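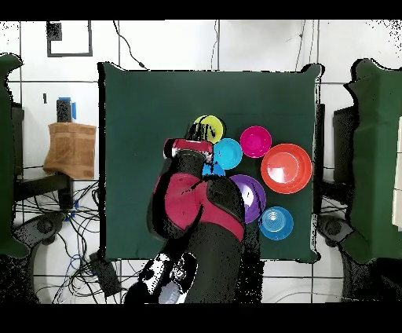
Hamholm Neighbours Help Board
Home and Kitchen > Cleaning and Laundry

Greasy film on plastic plates and bowls that won't wash off

Posted by Najwa Matar

We have a big set of coloured plastic plates, bowls and cups that we use for the children's lunches and for picnics. After the last barbecue everything came out of the washing-up bowl with a tacky film on it, worst on the bowls that had tomato sauce or salad dressing in them. I have washed them twice more with ordinary washing-up liquid and they still feel greasy when dry. The china from the same wash is fine.

We are in Cuncombe, so the water is very hard, if that makes a difference. There is no dishwasher. Is there something I can soak them in, or are they finished? I don't want to use anything with a strong smell as the children eat from them most days. 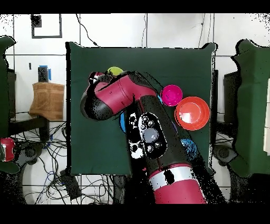
Coloured plastic cup and bowl on a green cloth

Luuk Bosman

Plastic holds on to grease much more than china does, so it needs to be washed in a different way. Do the plastic first, in clean water, before any greasy pans go in. If it goes in last it picks up whatever is floating on top.

For the film you have now:

Wipe each piece with dry kitchen paper before it touches water.
Fill the bowl with water as hot as your hands can stand in gloves. Check the bottom of the plates for a temperature limit first. Ours say 70 degrees, and tap water is well under that.
Put a good squirt of washing-up liquid straight on a soft cloth and rub each piece all over, including the outside and under the rim.
Rinse in fresh hot water and stand them up to dry. Don't stack them until they are dry.

If they are still tacky, make a paste of bicarbonate of soda and a little water, rub it on with your fingers, leave it for a while and rinse. Go gently, as it can dull a shiny surface. Don't use a scouring pad. Once plastic is scratched the grease has somewhere to sit and you will be doing this every week.

Siham Daher

just put them in the dishwasher on the top rack, mine come out fine

Najwa Matar

Thank you Luuk. Siham, we haven't got one.

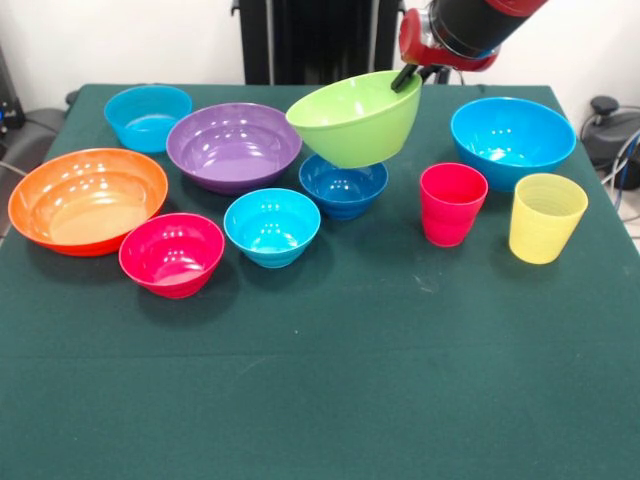

Page last changed: June, 16:20

Anas Hijazi

I agree with most of what Luuk says, but with Cuncombe water some of it may be limescale and soap together. That feels tacky as well, and more washing-up liquid makes it worse. Mix 80 ml of white vinegar into 1000 ml of warm water and soak one bowl for half an hour. If that bowl comes out smooth and the others don't, you have your answer. The smell goes when you rinse it.

Don't mix the vinegar with the bicarbonate. They cancel each other out — do one, rinse, then try the other.

Orange stains from tomato are a separate matter. I leave ours on a sunny windowsill for a day or two and they fade, though the red pieces never showed it much in the first place. If the surface is still sticky after all this, the plastic itself may be breaking down, and I would stop using that piece for food.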